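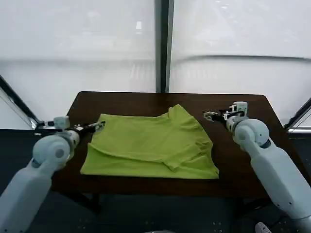 Plalovska Community Recipe Archive

A small, well-loved collection of home recipes, typed up from handwritten cards, the backs of envelopes and one very greasy exercise book. If you've come looking for the plum dumplings, they're in the file called sweets, and you're very welcome to them!

What you'll find in the archive

There are 448 recipes at present, each in its own plain text file, so you can read them on any old computer without installing a thing. Of those, 70 came from the Zumska neighbourhood cookbook, and Vlastimil Malý kindly translated every one of them from Czech at his kitchen bench (he'd like it known that he disagrees with the amount of caraway in most). The rest were sent in by families over a few winters.

Each file has the same fields, in this order:

title - as the family wrote it, odd spellings and all
from - the name the contributor wanted used, or left blank
serves - a number, or the word "many"
ingredients - one to a line
method - in the contributor's own words wherever we could manage it
notes - substitutions, arguments, who liked it with extra lemon

Measurements

This is the messy part, I'm afraid. An Australian tablespoon is 20 mL and a good many of the older cards were using a 15 mL one, and we haven't always been able to work out which. Where Divya Unnithan was able to ring the family and ask, the line ends with "checked". Where it doesn't, please taste as you go. Oven temperatures are in Celsius and assume no fan.

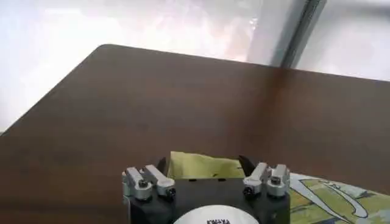

Known gaps

Thirteen recipes have no method at all, only ingredients. We've kept them in because somebody's auntie may recognise one and fill it in. Noémie Mallet has been through the preserves and flagged 55 that need a second look before anyone bottles anything from them, so please don't treat the jam and pickle files as safety advice - check a current preserving guide for acidity and boiling times.

The allergen labels are patchy too. A missing label means we didn't get to it, and you should still read the ingredients yourself.

Using and sharing

Cook from it, print it, colour in the margins. If you reprint a recipe, keep the "from" line with it, and write to us before putting any of it in something you plan to sell.

Sending corrections

Edit the file and send it back with a line saying what you changed. Gopinath Bhat looks after the savoury files and Margaux Vasseur the sweets. New recipes go in the folder called incoming, and we usually get through those in January, when it's too hot to bake.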